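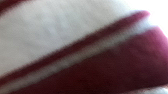
Rusix Cloth Perception: Gallery

Posted 2/19/23

Welcome to the gallery of the Rusix project. We write software which helps a robot arm to find, grasp and fold cloth. On this page we show the work from the side of the camera, together with short notes about the program. The notes are for people who already use our tools and want to compare with their own setup.

Striped cloth, wrist camera
Maroon and off-white bands, very near to the lens. The edges between the colors are soft, and no threads can be seen.

What the software does with such a view
Our edge finder, Pikell, does not search for the weave. It takes the direction of the color bands and gives one angle to the planner. A thin stripe and a wide stripe have the same weight in this step.

Bright corners
Where the white is nearly blown out, Pikell lowers the confidence of the pixels. The limit can be changed in the settings file, from 0 to 100. We keep it at 40.

Control
The planner is called Duvatden. It waits until 5 angles in a row agree, and only then it sends a command to the wrist. Before December it accepted a single angle, and the wrist was turning back and forth too much.

Still open
A fold and a stripe can give the same answer when both run diagonally. We are testing a second check for this in the Ríos branch. Please do not use that branch yet with the gripper closed.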